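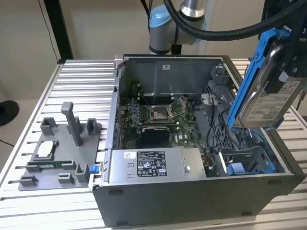
# "You feel the caddy before you see it"

I spent a July afternoon at Stoscombe with one of the operators who teaches their robot arm to take old desktops apart and put them back together. I asked for coffee and got a controller instead, but we'll come to that!

Her project is called Matlala, and the job she likes least is the hard drive in its blue caddy. "Everybody thinks the memory must be the fiddly bit," she told me. "Give me memory all day. The drive has to go down into the cage at an angle, and there are cables everywhere, and if you come in too steep you just sit there nudging."

She has logged 512 demonstrations so far, 89 of them on the drive alone. Most are done by remote control. For the early ones she grabbed the arm and pushed it through the motion by hand, which she still misses a little. "With your hands on it you get lazy in a good way," she said. "You stop planning. Over the remote I plan too much, and the robot learns my dithering."

So do the hesitant runs get thrown out? Some do (she deleted 11 that morning, rather cheerfully). She keeps the ones where she slips and recovers, though. "It needs to see me get out of trouble."

Then it was my turn. She gave me 30 minutes, the same Dell and plenty of patience, and I got the drive near the cage exactly once. "Slower," she kept saying. "Now stop helping it."

She's back on power supplies next, and says I'm welcome to watch.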